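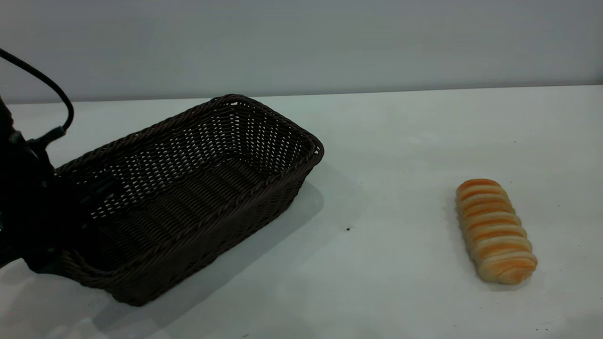
How long should a chair massage be if you're doing it at a busy event? Seven minutes, and I will defend that to anyone, having now tried five and ten and a wretched middle ground where I just carried on until the person stopped chatting.

So, Saturday. Home at last, feet in a washing-up bowl, thumbs like two boiled sausages. I'm writing this tonight instead of tomorrow as I know I'll have forgotten half of it by breakfast.

It was the Skelcombe food and craft fair, the big one they have every May in the old corn hall. There's 1891 carved over the door and I'd say the heating is from the same year. Aiman Sumampouw had talked us into it back in the winter. She runs the stand for Gudano, who sell loose tea and those lovely big tins, and she'd decided that what a tea stand needed was people sitting down next to it looking blissful. I said I'd do it if I could bring Đạt, she said fine, and then I heard nothing until a fortnight ago when she rang to ask if we had our own chairs. Do we have our own chairs! What did she think we were going to do, prop them against the wall?

We got there at half past seven. Đạt Sầm drives like he's delivering eggs, so I'd had plenty of time to fret about the parking, and then the parking was fine. The pitch was better than I'd feared too. We were on the corner of the second aisle, with Gudano's counter on one side and a firm called Phí on the other doing candles. Very nice people, but oh, the smell. By ten o'clock I had fig and black pepper right up behind my eyes and it's still there now, in my hair and in the face cradle covers. I've put those through on a hot wash twice.

The morning was slow. It always is, and I always forget and get in a state about it. People walk past a massage chair the way they walk past someone with a clipboard. They look, they smile, they speed up. Then one brave soul sits down (a big chap in a cycling top, bless him, shoulders like paving slabs) and goes "ohhh" loud enough for the whole aisle, and suddenly there's a queue. I should hire him. I told Aiman as much and she gave him a free packet of the smoky stuff.

After that we didn't stop. I'd had 30 slots printed on the sheet for each of us and mine was full before lunch. Đạt's was full not long after, and people were writing themselves into the margins. One woman had put herself down on both sheets under slightly different names. I let her have both. She'd been on her feet since six frying dumplings at the other end of the hall and frankly she needed a third.

What I want to remember for next time is how different it is from clinic work. In the treatment room I've got an hour, and I can have a good think about someone's hip. At a fair you've got the neck, the shoulders, the arms and the hands, through a jumper, with a brass band tuning up. I spent the first hour trying to fix people, which is daft. Đạt was much better at it. He does the same lovely steady routine on everyone, finishing on the hands, and they float off. I watched him between bookings and pinched the whole thing. From then on mine floated off as well, and my back stopped hurting because I wasn't bent round like a question mark hunting for knots.

I also asked the health questions too quietly to begin with. You've got to ask about recent operations and pregnancy and blood clots and so on, every single time, but I was sort of murmuring it to be polite and with all that noise they were just nodding at me. One lady nodded at everything and then mentioned, once she was already face down, that she'd had her shoulder done three weeks ago. Up she came! I did her hands instead and she was perfectly happy. Tomorrow I'm going to type the questions up on a card in big letters so people can read it while they wait.

Was it worth it for Gudano? Aiman thinks so. She'd brought 500 sample sachets and she was down to the last handful by four o'clock. She says people who've been waiting for a massage will stand and taste every tea on the counter, and people who've just had one will buy whatever's nearest. I did notice that they come off the chair a bit dreamy and she's right there with a little cup. I don't feel great about that but I don't feel terrible either. It's tea.

For us it was a mixed bag, moneywise. The day rate was decent, minus petrol, minus the new covers, minus two cheese toasties that cost more than my first car. I gave out most of my cards and had three proper conversations. One was with a dentist's receptionist who wants something for the staff, one was with a man who talked for ages about his mattress, and the third was the good one. She's from an office over in Dodcombe, they have a wellbeing day every summer, and last year they had a talk about sleep in which several people fell asleep. She wants two chairs for a full day. I've said I'll send her a price on Monday and I have no idea what to charge. Đạt says think of a number and then add a lunch break, as we never had one today and he was quite snippy by three.

He was, too. We had our only cross word over the hand gel, of all things, and then he ate a banana and apologised.

Things to bring next time, before I drop off: more covers, the flat shoes and never again the ones with the strap, a clock I can see from behind the chair, peppermints, a proper sign with the price on it in case they think it's free (or with FREE on it if it's free, as it was today and half of them still tried to give me a fiver). A jumper for the first hour. Another banana for Đạt.

My water's gone cold and there's a bath running. Aiman has just texted to ask if we'd do the autumn one. I haven't answered yet but I've put it in the diary in pencil.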